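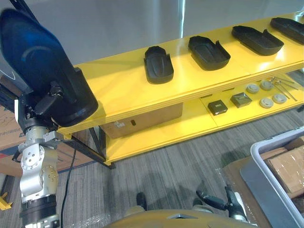

Warehouse Shift Planner (full time, permanent)

Hakeo is looking for a person who will plan the working shifts in our warehouse. We store and send shoes, insoles and small leather goods for shops in several countries. The site has 2,068 storage places and works in 3 shifts.

Published: 20 April 2020

About the work

You will prepare the shift plan for the warehouse teams, two weeks ahead, and change it when somebody is ill or when a delivery comes late. In the spring season, which for us starts in March, the plan is changing almost every day, so you should be a person who stays calm with the telephone in one hand. You will report to Danica Kneževič, who leads the planning office, and you will sit together with Velimir Petkov from transport.

Your tasks

Make the plan for the morning, afternoon and night shift
Keep the list of holidays and absences up to date
Speak every day with the team leaders and write down what they need
Order temporary workers from the agency when the orders are more than 1,000 in one day
Check the hours at the end of the month and send them to the wages office
Help with the yearly stock count, also on the floor if necessary

What we ask from you

At least 2 years of work in planning, in a warehouse, a hospital, a bus company or similar
Good knowledge of spreadsheets (we will give you a small test, it takes half an hour)
English for everyday use, spoken and written. Mistakes in grammar are not a problem for us.
Readiness to come at six in the morning one week in each month, so that you meet the night shift
A driving licence is useful, but it is not a condition

We use a planning program with the name Drurkutness. You do not have to know it before. Balakrishnan Devadiga will teach you in the first weeks, and there is a written guide which he is improving at the moment.

What we offer

A permanent contract with a trial time of three months
25 days of paid holiday, and one more day for each two years with us
Payment of the bus ticket, or a parking place behind building B
Warm lunch in the canteen at a reduced price
Two pairs of shoes per year from our stock, in your size if we have it
One day per week of work from home after the trial time, except in the spring season

The salary depends on your experience. Please write in your letter what you expect, otherwise we must ask you and it takes more time for both sides.

How to apply

Please send a short letter and your CV to our personnel office, for the attention of Valbona Vlachou, with the words "Shift planner" in the subject line. A photograph is not needed. Certificates you can bring later, to the interview.

The first talk will be by telephone and takes twenty minutes. After this we invite a few persons for a second talk with Danica Kneževič and one of the team leaders. Everybody who applies will get an answer, also when it is a negative one.

If you have a question about the tasks, you can ask for Velimir Petkov at the main number, best between ten and twelve. Questions about the contract please only to the personnel office.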